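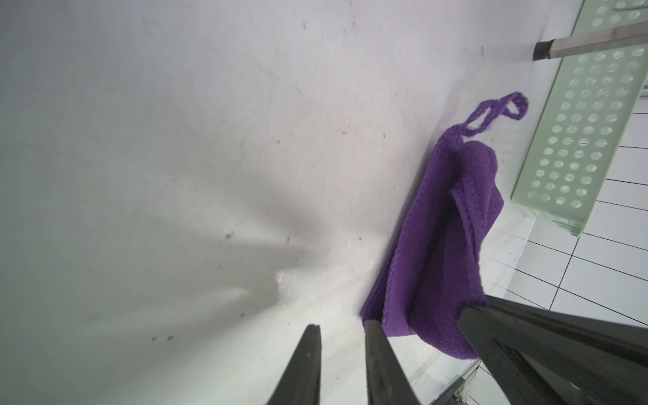

**riannew:** Teleop question for anyone who's taught an arm laundry jobs. I'm on my third week of recording demos for hanging up a cloth, and my success rate is rubbish. I drive with the leader arm and the wrist view on a monitor, and I keep going for the body of the cloth when there's a perfectly good hanging loop curling off the top corner. Purple on white, you'd think I could hit it! Should I bin the 66 demos where I grabbed the fabric, or keep them in?

**poulain_y:** Keep them. Policy needs to see messy grabs, otherwise the first time it misses the loop it just sits there. We trained on 148 episodes at Flekarier and the ugly ones did more good than the clean ones.

**marek_s:** Disagree with Yannick. Messy is fine if you recover. If you grab the body and then hang it any old way, you've taught it two different jobs. Split them into two tasks with their own labels.

**riannew:** Some I recovered, some I just gave up and lifted it from wherever I had hold. So half and half, I guess?

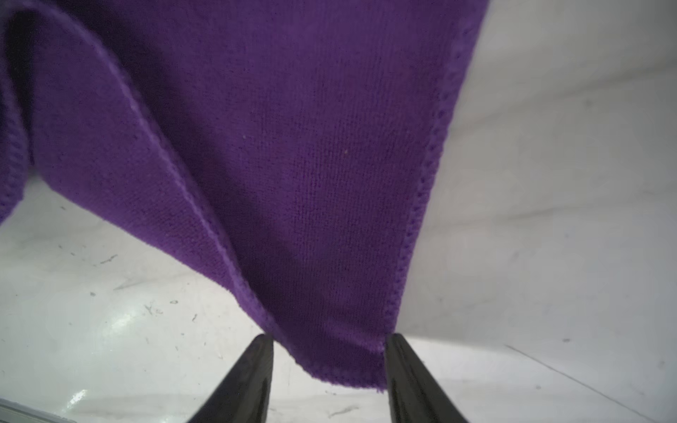 The giving up ones are my worry, to be fair. Once the cloth is bunched between the fingers I can't tell from the wrist view which hem I've got, so I end up guessing and wiggling the leader about. I don't love the idea of the robot learning my wiggle.

**marek_s:** It will learn your wiggle. Ask me how I know.

**els.p:** Have you tried doing it by hand instead? Put the arm in gravity comp and push it through the motion yourself. I find I'm heaps smoother when I'm not watching a screen.

**poulain_y:** Only if your arms stay out of the overhead camera, Els. Ours were in every shot and we had to redo 700 episodes – never again.

**els.p:** Fair, but she could mask that. Or just use it for the approach and go back to the leader for the grasp.

**riannew:** I'll try ten that way tonight and keep the recovered ones under their own label, like Marek said. Yannick, I'm hanging on to the bad ones in a separate folder, so don't growl at me.

**poulain_y:** Growling quietly. Post your numbers when you've got them.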